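Notebook - flood sensor bench, Jaltuvstead

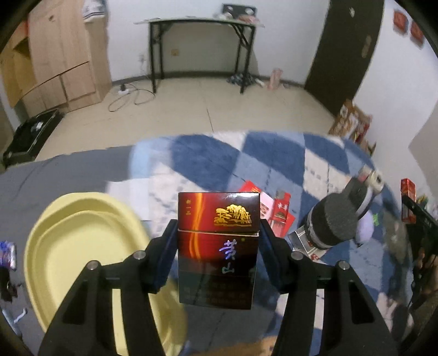 Page last changed: 24 Oct 2018

OK, so the county grant came through at last and we get to put gauges on the creek before the spring melt! The budget covers 401 units if we stick with the Ladirex loggers, which would be great, except I'm still not sold on their battery life in the cold. Left two of them in the chest freezer overnight and one had dropped off by breakfast (the other was fine, go figure). Same batch, same firmware.

Pulled the dead one apart. Cell reads low, board looks clean, no cracks I could find. My guess is the radio keeps shouting for the base station when it can't hear it and runs itself flat. Going to try a longer wait between retries and freeze it again.

Rain bucket calibration on the Brederetti gauge went much better. Poured in 200 ml slowly, three runs, and the tips matched every time. On the fast pour it undercounts a bit - worth fixing, as the storms we care about are the fast ones.

Server log shows 1,635 readings since the last entry, and 791 of those came from the bridge site alone, so somebody (me) left it on the test interval. Changed it back.

To do:
- order more desiccant
- retry test, freezer, both units
- ask Bhardwaj for a new quote on the mounting poles, the old one runs out in March
- find the good crimpers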